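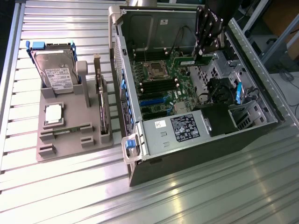

The tower on its side, with the drive, the card, the processor and the memory in the gray tray next to it.

Hello and welcome to the September gallery! I had promised myself I would keep the introduction short, and those of you who have been reading the Plukden pages for a while know how that usually goes. Our subject is the inside of an old workstation, the kind that used to sit humming under a desk in every drafting office in Torvik, and which I have been fond of ever since my first job, when Tyra Bakke let me open one up on my lunch break and I was late back.

What I love about these big black-and-silver cases is how much of the thinking was done with color. Look for the blue! There are blue latches in a column where the expansion cards are held, a blue release on the handle, and the hard drive over in the tray sits in its own blue caddy. Embla Wikström, who taught me most of what I know about taking these apart, used to say "if it's blue, it's for your fingers," and I have repeated that to more people than I can remember.

The parts tray deserves a word too. The processor has a little square pocket with walls around it, the memory lies in a long slot, and the expansion card stands up on its edge with the bracket at the top. I spent years putting parts down on a folded dish towel (and then moving the towel, and you can guess the rest), so a place for each piece makes me very happy.
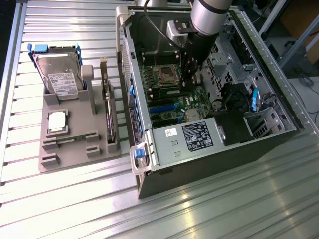 With the processor socket empty you get a good look at its metal frame and lever, and at the dark memory slots on either side. I always slow down at this stage, because those sockets are fussy and I have heavy hands. Further down the board are the expansion slots, two blue ones and several black, and then the silver power supply with its label full of tiny print, which I can no longer read without my other glasses.

If you have an old tower of your own at home in Erholm or anywhere else, do write and tell me about it. Letters about handles are especially welcome!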